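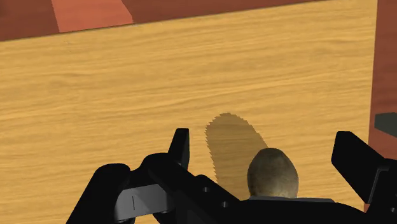

¿Cómo aprende un robot a agarrar cosas que no ha visto nunca?

Practicando mucho, pero dentro del ordenador. Antes de tocar un objeto de verdad, el robot lo intenta en una simulación, que es como un videojuego con gravedad, choques y sombras. Si algo se cae ahí dentro no se rompe nada. Y se empieza otra vez, en un segundo.

El equipo de Riku Kamata, del proyecto Oda, contó su método en marzo de 2018. Va así.

Primero, objetos muy distintos. Grandes, pequeños, redondos, con puntas. Una pelota de baloncesto no se coge igual que un avión de alas finas -- cada forma pide una idea diferente.

Segundo, cambiar el sitio. Paredes de otro color, otro suelo, la luz que viene de otro lado. Parece un capricho pero no lo es: si el robot practica siempre en la misma habitación, se aprende la habitacion y no los objetos.
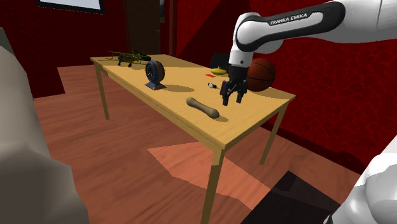 Akihiko Okabe pregunta si no sería más fácil darle al robot la lista de todos los objetos del mundo. Dice que él lo haría asi y listo.

Buena pregunta. El problema es que la lista no se acaba nunca. Mañana alguien inventa un juguete nuevo y ya está, falta uno.

¿Y funcionó? Bastante. En Oda entrenaron dos programas. Uno practicó con 10 objetos y el otro con 170. Luego, examen: 40 intentos cada uno, con cosas que ninguno conocía. El primero acertó 10 veces. El segundo, casi 30.

O sea, ver más cosas ayuda. Pero fijaos, el segundo también falló unas cuantas -- sobre todo con objetos planos, que casi no dejan sitio para meter los dedos de la pinza.

Ahora toca lo difícil, probarlo con un brazo real. Ahí las cosas resbalan de otra manera y el ordenador no siempre lo adivina.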